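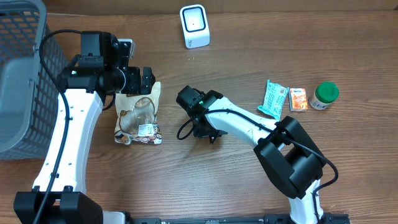 Demonstration table with two arms, basket and grocery items, Wannasri workshop.

Grumano grant, progress report, 29 Mar 2023
Prepared by Wanpen Chantharasri

The open day took place in March as planned. We had 20 visitors in four groups, and each group spent half an hour at the packing table. Boonmee Boonchu ran the arms and answered questions. The task was the one in our work plan: pick up packaged snacks from the table and put them in the basket. 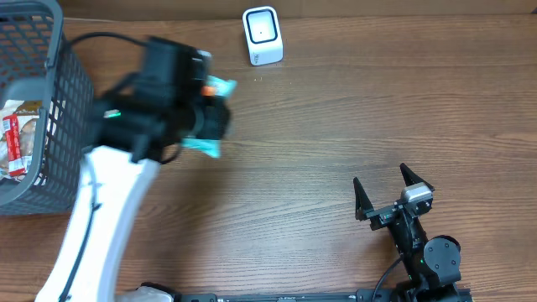 Two visitors from Uneck asked about soft wrappers, which are still our weakest point. The fingers close well on boxes but can slip on a bag with a lot of air in it. We have ordered new finger pads and will test them over 100 picks before the next report. Spending on the open day stayed within the amount agreed.
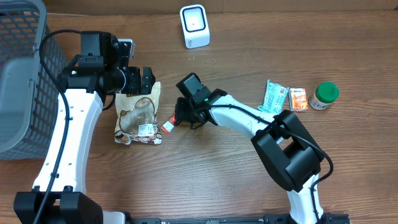 Can the table be shown at other sites?
It can be moved by two people and set up in a morning. Lukden has asked to host the next visit, and we need seven days' notice to arrange transport.

Still open: the transport quote and the visitor feedback forms, which Boonmee is typing up.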